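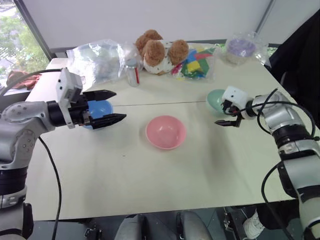 3. Materiales y disposición de la mesa

3.1. Los cuencos

El estudio parte de una pregunta que nos entusiasma desde hace tiempo: ¿en qué orden recoge una persona la vajilla pequeña cuando las piezas comparten forma y se distinguen sobre todo por el color? La bibliografía sobre el orden doméstico ha prestado mucha atención a los armarios, a los cajones y a las despensas, y bastante menos a ese momento previo, tan cotidiano, en que la mesa está ocupada y hay que decidir por dónde se empieza. A nuestro juicio es ahí donde se toman las decisiones más interesantes.

Trabajamos con tres cuencos: uno azul claro, uno rosa y uno verde menta. Los elegimos entre 11 series de vajilla del catálogo de Etosgate, descartando primero las que llevaban dibujo o texto, y después aquellas cuyos tonos se confundían en las pruebas de impresión en gris. La paleta pastel tiene una ventaja evidente sobre los colores saturados que empleamos en el piloto: ningún cuenco «grita» más que los otros, y las preferencias que aparecen resultan mucho más ricas de interpretar. En el piloto, con un cuenco rojo intenso, casi todas las secuencias empezaban por él y apenas quedaba nada que analizar.

La superficie es una mesa de color gris crema formada por dos tableros unidos. La junta se aprecia como una línea recta y tenue, y la aprovechamos como referencia para describir las posiciones: hablamos de «tablero próximo» y de «tablero lejano» según el lado en que descansa cada pieza. En la disposición de la figura inicial, el cuenco rosa ocupa el centro, sobre el tablero próximo y vacío; el azul queda a la izquierda y el verde a la derecha, cerca de la junta. Llamamos a esta configuración «abanico», y es la que mejor funcionó de todas las que ensayamos en el local de Zenitz.

3.2. La fila del fondo

Una mesa con tres cuencos y nada más se parece muy poco a la de una casa. Por eso incorporamos una fila de objetos ajenos a la vajilla en el borde lejano: una bolsa de plástico transparente arrugada, una botella pequeña, también transparente y con tapón gris, un oso de peluche marrón con el cuerpo blanco moteado y una bolsa con piezas de construcción de colores. Más a la derecha hay otra bolsa transparente con un objeto redondo de color lavanda.

El conjunto puede parecer caprichoso, pero procede de un inventario previo de 243 mesas de comedor en el que los juguetes y las bolsas fueron, con diferencia, los vecinos más habituales de la vajilla. ¡Fue un hallazgo precioso! Esperábamos correspondencia, llaves o fruta. La codificación se hizo con la rejilla Fostent, que distingue entre objetos de uso, objetos de paso y objetos varados; los peluches caen casi siempre en la tercera categoría y pueden permanecer allí durante días.

La fila del fondo no forma parte de la tarea de recogida. Su función es dar a los cuencos un entorno verosímil y permitirnos observar si la cercanía de otros objetos altera el orden elegido. En las disposiciones en que la fila avanza hacia la junta, el cuenco verde pasa a recogerse antes con una frecuencia que nos sorprendió y que discutimos en la sección 5.

3.3. El cuenco rosa como pieza central

El análisis otorga un papel especial al cuenco del centro. De las 597 secuencias registradas, 131 comenzaron por él, a pesar de que las piezas laterales suelen quedar más cerca de una u otra mano. Creemos que la centralidad visual pesa, pero también la forma: es un recipiente redondo, de borde algo más claro, que invita a convertirse en base de una pila. Schwerdtfeger es el nombre que dimos internamente a ese patrón, en el que una pieza se toma primero como soporte y las demás se van encajando encima.

De cerca, el interior ofrece matices que en la vista general se pierden. La Figura 1 permite apreciar el tono salmón mate de la pared, el rosa más profundo del fondo y un pequeño brillo en la parte alta. Estas diferencias importan para el etiquetado del color: si se toma la muestra en el fondo sombreado, el mismo cuenco se clasifica uno o dos pasos más oscuro que si se toma en el borde. Fijamos por ello el borde como zona de lectura en las tres piezas.

Figura 1. Interior del cuenco rosa sobre la mesa gris claro, con el fondo en sombra. 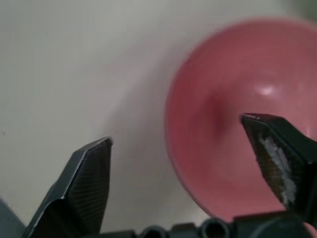
3.4. Registro de las secuencias

Cada secuencia se anotó con tres letras, una por cuenco, en el orden en que la pieza dejaba de tocar la mesa. A (azul), R (rosa) y V (verde) bastan para describir las seis ordenaciones posibles, y un apóstrofo indica que el cuenco se encajó en el anterior. Así, RA'V' corresponde a una pila completa con base rosa, mientras que RAV designa una recogida por separado. Es una notación modesta, y disfrutamos mucho comprobando lo lejos que llega: con ella pueden compararse mesas de tamaños muy distintos sin medir una sola distancia.

Las interrupciones se señalaron con un guion. Cuando un cuenco volvía a la mesa antes de terminar la recogida, la letra se repetía en su nueva posición, de modo que R-RAV se lee como un arranque en falso seguido de una secuencia ordinaria. Estos casos se conservan en el corpus y se tratan aparte en la sección 4.2.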